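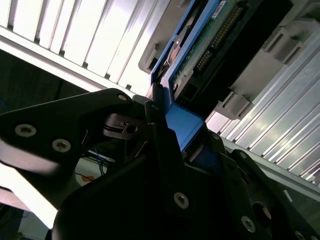
Figure 4. Wrist view during the drive replacement task, with the carrier held between the fingers at the drive bay.

4.2 Drive replacement

Of the chores we looked at, swapping a drive in a server rack ought to be the friendliest to a machine. The parts are made to fixed sizes, the carrier has one correct way in, and the bay does not move. If robots are ready for shop-floor work anywhere, they should be ready here. We went in expecting this to be the easy section of the paper to write.

Our results do not support that expectation. Over 86 attempts on the Lanport rack, the arm seated the carrier without help in 20. We counted an attempt as a success only if the drive was recognized by the host afterward. Earlier reports, including our own pilot at Plinstead, counted any attempt in which the carrier ended up in the bay, and we now think that measure flatters the robot. A carrier can look seated and still be short of its connector.

Space is the first problem. As Figure 4 shows, the fingers and the lower body of the gripper take up a good deal of the view just where the carrier meets the bay, and the carrier comes in at a slant. There are thin blue wires hanging below one finger. A technician reaches past wires like these without thinking about it. Our planner had no model of them at all, and we doubt that adding one would have helped much, as loose wiring is seldom in the same place from one rack to the next.

The second problem is feel. A person pushing a carrier home notices when it binds, backs off a little, and tries again. The Ketach controller has a force limit, and when the limit was reached it stopped. Lowering the limit gave more stops; raising it gave bent guides – two of them, after which we left the setting alone.

Better cameras are often suggested as the cure. We are not convinced. The wrist camera sees the connector and the guide clips well enough early in the approach, but what matters in the last part of the push is contact, and a picture says little about contact. Swati repeated the task by hand with her eyes closed after the carrier had been started in the bay, and had no trouble finishing it.

None of this means the task is out of reach. A redesigned carrier with a wider lead-in would probably raise the success rate, and so would a slimmer finger. Both changes amount to altering the work to suit the machine, though, and claims that robots "can now" service racks should say whether the rack was altered first. Ours was left as we found it. Calimlim's timing data for the same task done by hand are given in Section 5.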